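Tolta Workshop Support
Ticket: Desktop does not start after move to Mutby room
Status: open
Opened: 22 Apr 2021

Dear colleagues,

I write about the Dell desktop which came to us from the Khoury office. When I press the power button the fan turns for 8 seconds, then it stops, and after a short pause it begins again. On the screen there is nothing. I have tried another monitor cable and another wall socket, with the same result.

I would like to look at the processor contacts, but the light in the room makes it difficult. The bright louvers are overhead and they give a reflection on all metal parts. I ask also if it is allowed to switch off one bank of them while I work at the bench.

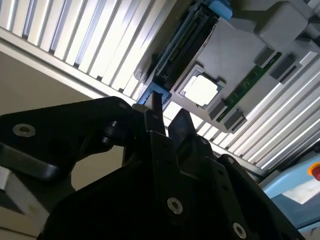
Please leave the ceiling lights as they are, the other benches need them. Take a small hand lamp and hold it low from the side, then the contacts throw a little shadow and a bent one is easy to find. Have you tried the machine with only one memory module? We had the same restart in January with a machine from Zurnska and it was the memory. If it makes no difference, take out the processor and the hard disk and put them aside before you look in the socket.

Thank you for the quick answer. I tried each memory module alone, in the first slot and then in the second. No change. After this I disconnected the power, laid the tower on its side and took out the parts as you advised. The processor is in its square holder in the tray, and the Seagate disk is standing in the rear slot of the same tray, still in its blue carrier. The lever of the socket is up. The graphics card I have left in its place.

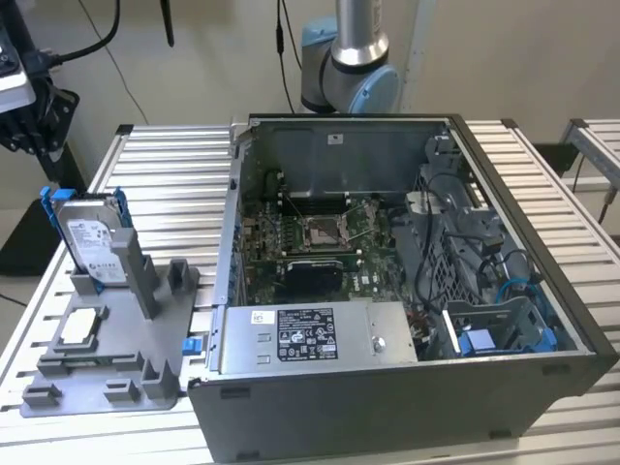
Bench log vol. 12, p. 13

Socket checked with hand lamp from two sides. No bent contact found.
Old paste cleaned from the processor.
Power supply: not tested yet, I need the tester back from Mutby store.

My next question is about the power supply. It lies over a part of the board and I do not want to pull on the wires. Must I take it out completely for the test, or is it enough to unplug the connectors? I will wait with the new paste until I have your answer.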